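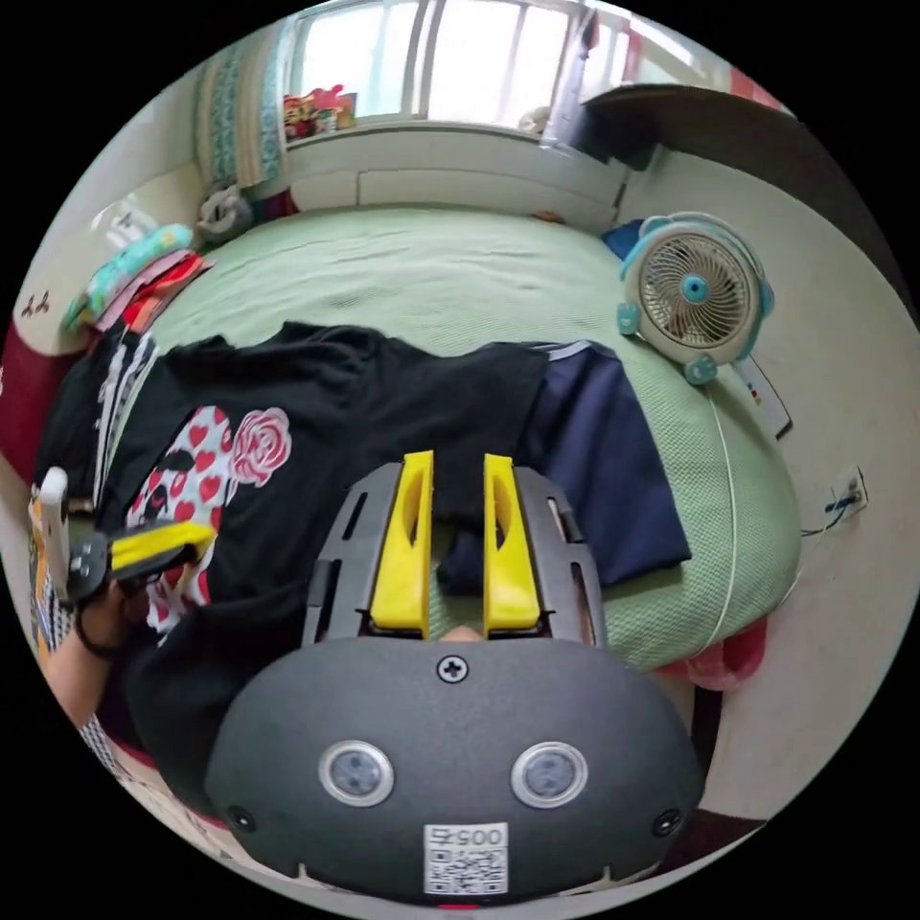

Gitov Research Paper Collection: Modern European History
Digital edition for schools and colleges
Published by Odera Academic Resources, Premville
Add to cart | Add to wishlist | Request a trial

Summary
The Gitov Collection contains 500 model papers on European history from the French Revolution to the end of the Cold War. It is intended for students in the last two years of high school and the first two years of college, and for instructors who need sample work to discuss in class. Each paper is supplied with a one-paragraph abstract, an outline and a list of works cited. Of the papers in the collection, 462 are in essay form. The remainder are book reviews and document studies.

Paper length
No paper is longer than 3,000 words. Shorter pieces may be found with the length filter on the search page.

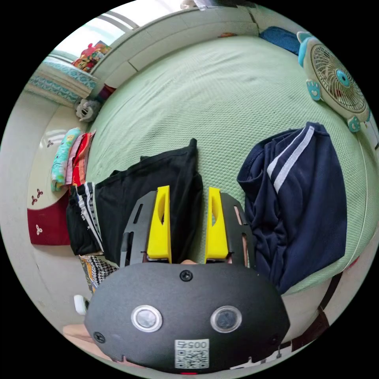
Black garment on a pale green textured mat

File formats
Papers may be downloaded as .doc or .pdf files. The .doc version is open for editing, so that instructors can add comments or remove sections before handing a paper out. Footnotes are kept as live notes in the .doc version only.

Citation styles
MLA, APA and Chicago. The style is chosen at the time of download and can be changed later without a second charge. Papers added before the June update carry their original page numbering - please check this when citing them.

License options
Single reader: one named user, personal study only.
Classroom: up to 100 named users at one school.
Campus: all enrolled students and teaching staff, with access through the library login. Campus orders are handled by our Flurnatport office, and a signed order form is required.
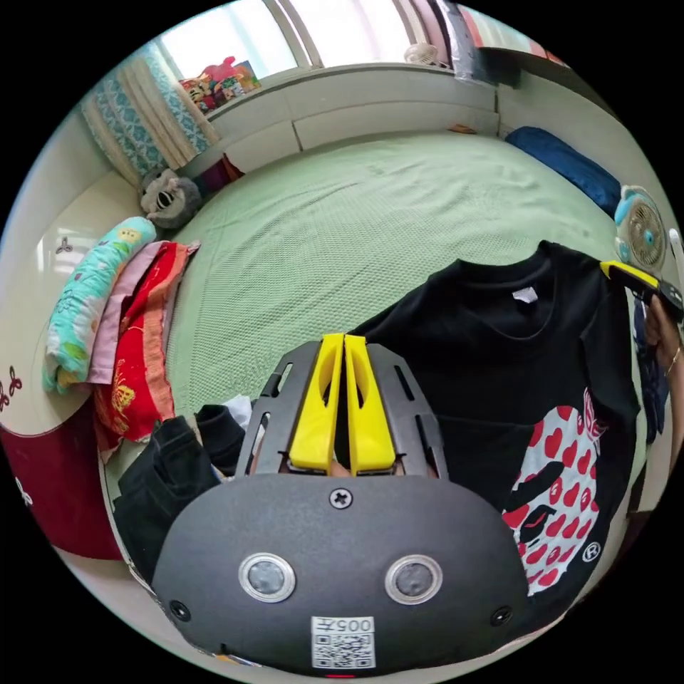

Black T-shirt laid flat, red hearts in the printed graphic

Terms of use
The papers are provided as reference material. They may be quoted with proper citation. Submitting a paper, in whole or in part, as one's own work is a breach of the license and will lead to the closing of the account. Instructors may print copies for use in their own classes. Resale and posting on public websites are not permitted.

Returns
Single reader licenses may be canceled before the first download. Classroom licenses are refunded only where access has not been set up. 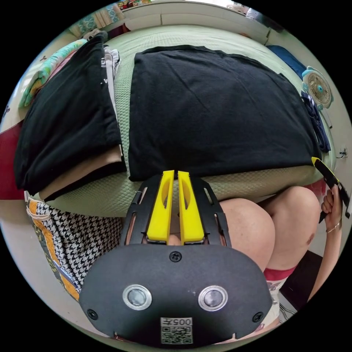 Can a Classroom license be changed to a Campus license during the school year?
The license may be upgraded at any time, and the amount already paid is credited toward the new price. User accounts and saved papers are carried over.

Page last updated: Sep 16, 2025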